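Home | Notebook | Entries | Shelf list | Contact

Print this entry | E-mail this entry

3/2/22 – kitchen table props

Went through the small kitchen things with Yaowalak before lunch. The mug tree stays, and so do the two mugs. Marlies wants the corn kept in the wicker piece so it doesn't end up in a drawer again.
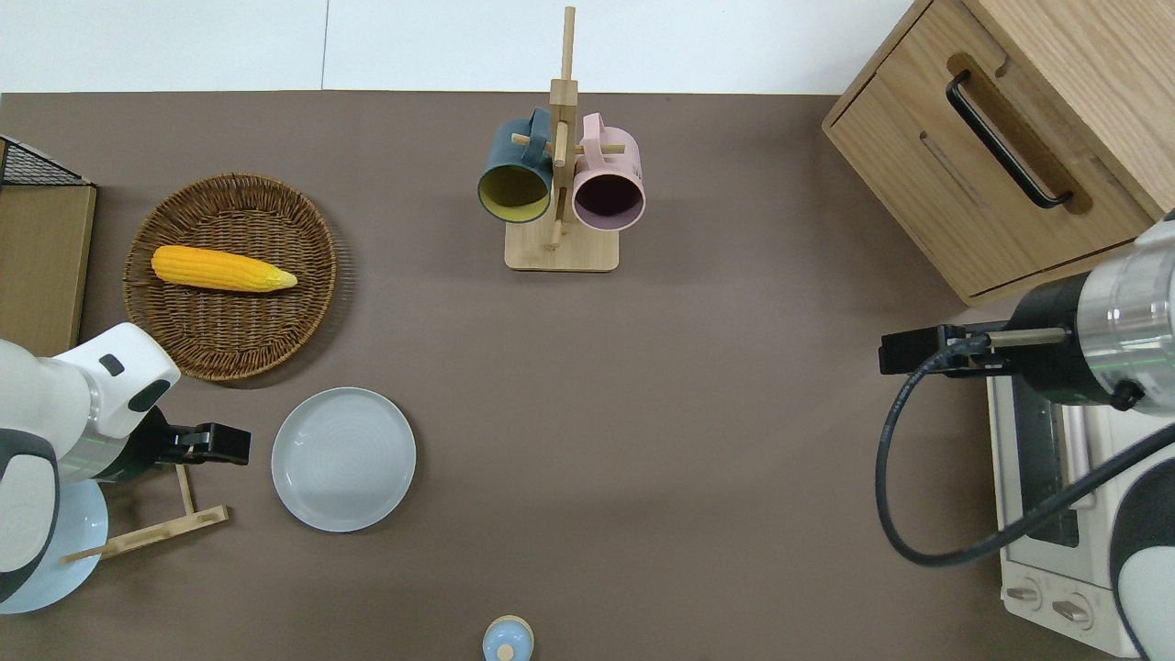 Corn in the wicker, mugs on the tree, toaster oven at right.

Plates are the open question. The pale blue and the yellow are easy to tell apart on the list. The metal one is still down under Fluvley stock and I need to ask Thodoris if we can keep it until June. The slatted rack is fine for plates – leave it with the set.

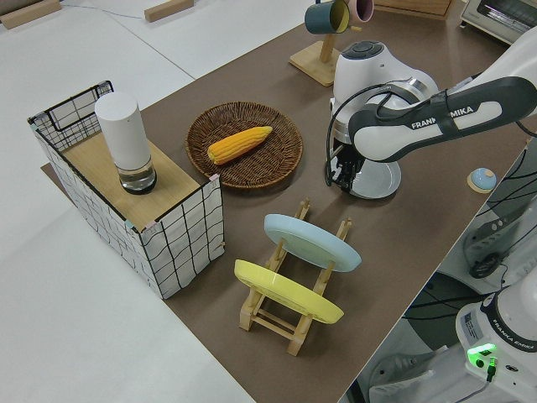 Storage box with the grid pattern goes back to the Harb shelf when we finish, lid included. Budget line for replacements is 60, so no new mugs this time. Still to do: label the rack, fix the shelf list, write to Roswitha about the second box.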